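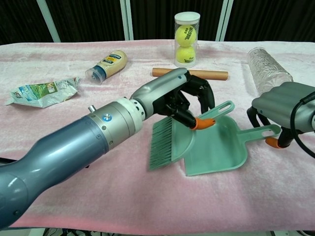
Atelier de Grønli, novembre

Reprise du cahier après l'arrêt du four. Je note tout dans l'ordre où je l'ai fait, même les choses qui n'ont pas marché, parce que la dernière fois j'ai écrit seulement les résultats et ensuite je ne comprenais plus mes propres pots.

**Émail cendre, série Pirkedach**

La cendre vient du sac de Pirkedach (hêtre et un peu de bouleau, d'après l'étiquette). Je l'ai lavée 2 fois, puis séchée sur plâtre. Avant lavage : 1209 g. Après lavage, séchage et tamis : 755 g. La perte me paraît grande, mais il y avait beaucoup de charbon et des clous. Les clous, je les ai enlevés avec l'aimant, il faudrait le faire avant l'eau et pas après, car ils laissent des points de rouille qui passent dans le tamis.

L'eau de lavage est très caustique. Mettre les gants longs, pas les petits gants de la boîte. J'ai eu la peau du poignet rouge jusqu'au soir.

Recette de départ, en parts : cendre 4, feldspath potassique 4, argile locale 2. C'est la recette la plus simple que je connais et je voulais commencer par elle pour avoir une base. J'ai pris le lot Omier pour le feldspath. Attention, il reste deux seaux avec presque la même écriture sur le couvercle, l'un est le feldspath et l'autre la craie. J'ai refait les étiquettes au feutre noir.

Broyage au mortier, puis tamis. La suspension tombe vite au fond. Après une heure il y avait une couche dure comme du ciment et j'ai dû la casser avec la cuillère. J'ai ajouté un peu de bentonite, délayée d'abord à l'eau chaude, et cela tient mieux. Il aurait fallu la mélanger à sec avec les autres poudres, je le sais, je l'ai oublié.

**Tessons d'essai**

- P1 : trempage court, une couche
- P2 : trempage court, deux couches, la deuxième sur la moitié haute
- P3 : comme P1, avec engobe blanc dessous
- P4 : au pinceau, pour voir (épaisseur très irrégulière, je ne crois pas que ce soit utile)

Tous en grès Drilside chamotté fin, biscuités avec la fournée d'avant. Les numéros sont écrits à l'oxyde de fer sur le dos. J'ai pesé l'ensemble des tessons après émaillage, 207 g, cela servira à comparer si quelqu'un refait la même série.

Placement dans le four : P1 et P3 sur l'étage du bas, P2 et P4 en haut, près de la canne. Je sais que le haut chauffe plus. Si les résultats sont différents, on ne pourra donc pas dire tout de suite si c'est la couche ou la place. À refaire avec un tesson P1 sur chaque étage.

**Ouverture**

P1 : vert olive, brillant, petites coulures qui s'arrêtent avant le pied. Belle surface. Quelques piqûres du côté de l'anse coupée.

P2 : trop épais. L'émail a coulé sur la plaque et j'ai dû meuler. Là où les couches se recouvrent, il y a un bleu laiteux très joli, dommage.

P3 : plus clair, presque miel, craquelé partout. Le craquelé continue encore, je l'entends tinter à côté de moi pendant que j'écris.

P4 : taches mates et taches brillantes. À jeter ou à garder comme mauvais exemple.

**À faire**

- baisser la cendre d'une part et monter la silice, pour le craquelé de P3
- remettre de l'alumine sur la plaque de l'étage du haut
- demander à Pirkedach si le prochain sac peut être sans clous
- vérifier le joint de la porte, il y a une trace noire à gauche

Reste de cendre lavée dans le bocal à couvercle vert, étagère du fond. Ne pas le mettre près de l'évier.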